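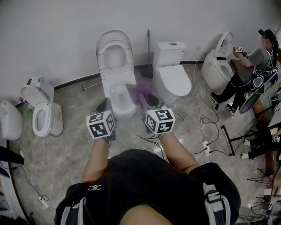 *Fig. 1 - Cuvettes alignées le long d'un mur gris clair, sol à motif marbré.*

# Plostdale, du bourg de rivière au quartier urbain

Rapport de projet, atelier d'histoire locale

## 1. Objet du rapport

Le présent rapport porte sur la formation de Plostdale, ancien bourg indépendant devenu quartier périphérique de la ville de Dadbridge. Il rend compte d'un travail mené au cours du second semestre dans le cadre de l'atelier d'histoire locale. La question de départ était volontairement étroite : pourquoi le centre de Plostdale ne se trouve-t-il plus à l'endroit où le bourg a été fondé ?

Les études existantes traitent surtout de la ville centre et ne mentionnent le quartier qu'à propos de son rattachement. Le parti retenu ici est de partir du bourg lui-même, de ses rues et de ses équipements, et de n'aborder Dadbridge que lorsque les deux histoires se rencontrent.

## 2. Sources et méthode

Le corpus se compose de trois ensembles : les registres de délibérations du conseil du bourg, les plans parcellaires conservés à Dadbridge et la presse locale. Les registres forment une série de 32 cahiers. Deux d'entre eux sont trop endommagés pour être consultés, et leur contenu n'a pu être restitué qu'en partie, au moyen des comptes rendus parus dans les journaux.

Les plans ont été comparés par calque, à échelle constante. Cette opération a pris plus de temps que prévu, les arpenteurs successifs n'ayant pas utilisé les mêmes points de repère. Le clocher, par exemple, figure sur tous les documents mais il a été reconstruit à quelques mètres de son emplacement initial. Le pont de pierre a donc été préféré comme point fixe.

La salle de lecture n'étant ouverte que le mardi, le dépouillement s'est étendu jusqu'au mois de juin.

## 3. Le bourg avant l'annexion

### 3.1. Le site d'origine

Plostdale s'est développé sur la rive basse du Hladun, à l'endroit où la rivière pouvait être franchie à gué pendant l'été. Les premières maisons mentionnées dans les actes appartiennent à des bateliers et à des tanneurs. Un bac assurait la traversée le reste de l'année. Son exploitation était affermée, et le montant du bail constituait l'une des principales recettes du bourg.

La rue du Bac, aujourd'hui simple voie de desserte, était alors l'axe commerçant. Les plans y font apparaître des parcelles très étroites, perpendiculaires à la rivière, dont le tracé subsiste dans les limites de plusieurs jardins.

### 3.2. La tannerie et la halle

La tannerie Flolterel, installée en aval, a été le principal employeur de Plostdale pendant deux générations. Les registres conservent la trace de nombreuses plaintes relatives à l'odeur et à l'état des berges, auxquelles le conseil répondait avec une grande prudence. L'entreprise finançait en effet l'entretien du quai et avait avancé les fonds nécessaires à la construction de la halle.

À la fin du dix-neuvième siècle, le bourg comptait plus de 2000 habitants. Il disposait d'une école, d'un bureau de poste et d'un marché hebdomadaire fréquenté par les cultivateurs de la rive opposée.

### 3.3. Le déplacement vers le plateau

L'ouverture de la route haute modifie cet équilibre. Tracée à l'écart des zones inondables, elle relie directement Dadbridge aux communes du nord sans passer par la rue du Bac. Les voituriers l'adoptent dès la première saison. En l'espace de 10 ans, la poste, puis deux auberges et enfin le marché quittent la rive pour s'établir au carrefour du plateau - un transfert que le conseil n'a jamais voté en tant que tel, mais qu'il a accompagné par une série de petites décisions : pavage d'une place, déplacement d'une fontaine, autorisation de bâtir.

La halle, restée en bas, est convertie en entrepôt. Les crues du Hladun, souvent invoquées pour expliquer l'abandon de la rive, sont peu présentes dans les délibérations de cette période. Les comptes du bac y occupent au contraire une place importante, et leur baisse régulière est commentée presque à chaque séance.

## 4. Le rattachement à Dadbridge

Le projet d'annexion a été discuté à deux reprises. La première tentative échoue devant l'opposition des propriétaires du plateau, qui redoutaient une hausse de l'imposition foncière. Un projet concurrent prévoyait alors la création d'une commune élargie, réunissant Plostdale et les hameaux voisins. Il n'a pas dépassé le stade de la consultation.

La seconde discussion s'ouvre dans un contexte différent. La tannerie a cessé son activité, le bourg peine à entretenir sa voirie et l'adduction d'eau dépend déjà des installations de Dadbridge. La convention finalement adoptée garantit à Plostdale le maintien de son école et de son marché. Elle prévoit également la conservation du nom, disposition à laquelle les représentants du bourg paraissent avoir attaché une importance particulière.

Les années suivantes voient la construction de lotissements entre le plateau et la ville. La coupure de prairies qui séparait les deux agglomérations disparaît progressivement. Sur les plans les plus récents, la limite de l'ancien bourg n'est plus repérable que par un changement d'orientation des rues.

## 5. Discussion

L'examen croisé des sources conduit à nuancer le récit habituel, selon lequel les inondations auraient chassé les habitants vers les hauteurs. La chronologie des transferts suit de près celle de la route haute. Il convient toutefois de rester prudent : les cahiers endommagés couvrent une partie de la période décisive, et la presse, favorable à la route, n'est pas une source neutre.

Une seconde réserve concerne les habitants eux-mêmes. Les documents consultés émanent du conseil, des arpenteurs et des journaux. Les familles de bateliers, premières touchées par le déclin du bac, n'y apparaissent qu'à l'occasion de demandes de secours ou de litiges. Les actes notariés permettraient sans doute de mieux suivre leur trajectoire - certaines semblent s'être établies à Dadbridge bien avant l'annexion.

## 6. Prolongements envisagés

Deux pistes ont été proposées à l'issue de la soutenance. La première consisterait à dépouiller les baux du bac sur toute la durée de son exploitation, afin d'établir une courbe continue des recettes. La seconde porterait sur les archives de la tannerie Flolterel, dont le classement est en cours et dont la communication reste soumise à autorisation.

Les calques réalisés pour la section 2 ont été déposés au secrétariat de l'atelier, où ils peuvent être consultés sur demande.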